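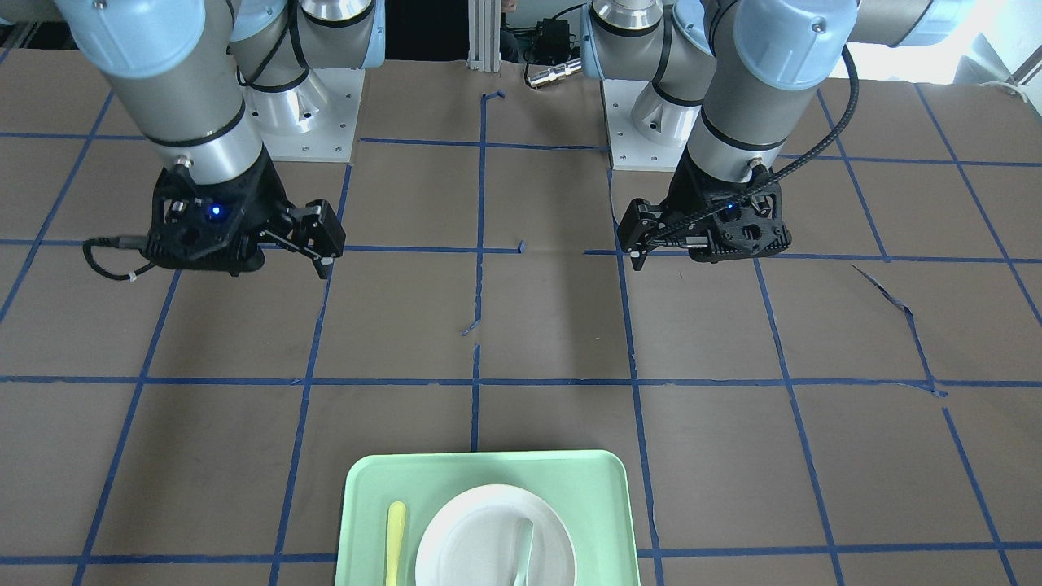

Our big worktable has been in use since May and most of the packing for Ivedetti goes across it at one point or another. Before that we used two old desks pushed together, with a gap down the middle that swallowed pens. The new top is covered in brown kraft paper, and the squares are blue painter's tape, stuck down straight on to the paper. Green trays go at the near side, with the plate on them, and everything else is set out from there. The paper comes on a roll from Pladuldale, 40 metres at a time, and is cheap enough that we change the whole sheet when it gets tatty.

This gallery is a small one. The full set from the Horkska room will go up later, when Lauri Pitkänen has sorted the older folders. He has 2,875 pictures to get through and has reached 300, so please be patient.

A few notes on the layout before the next picture. The tape is the ordinary low-tack sort sold for decorating. We measure the first line in each direction and do the others by eye, so the squares are close to equal but would not please a tiler. Wider tape was tried and looked smart, but it took up too much of the square. White tape was hard to see under the ceiling lights.

The trays are from Ikonen. We bought 37 of them when the canteen in Horkska was refitted, and they have lasted well. The rim stops a plate or a bowl from sliding off when the tray is carried, and they stack flat on the shelf by the door. They also come in a dark red, which we don't use. 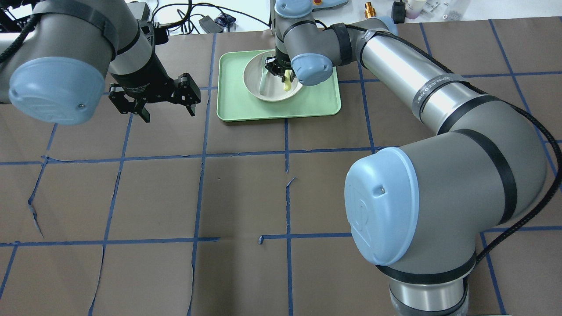 Green tray with a bowl on it, and a small pale yellow piece in the bowl. Some of the tape has begun to wrinkle and peel.

Peeling tape is the usual trouble with this kind of table. Pressing it down again works for a day or two – after that it is quicker to pull up the strip and lay a fresh one. Pull slowly and keep the tape low, or the top layer of the paper comes away with it. A small tear can be covered by the new strip. A long one means a new sheet, and that is almost an hour's work with two people.

Prints of any picture in the gallery can be ordered at the Horkska office. Please give the page title and say whether you want matt or gloss.

Page last changed 11th January.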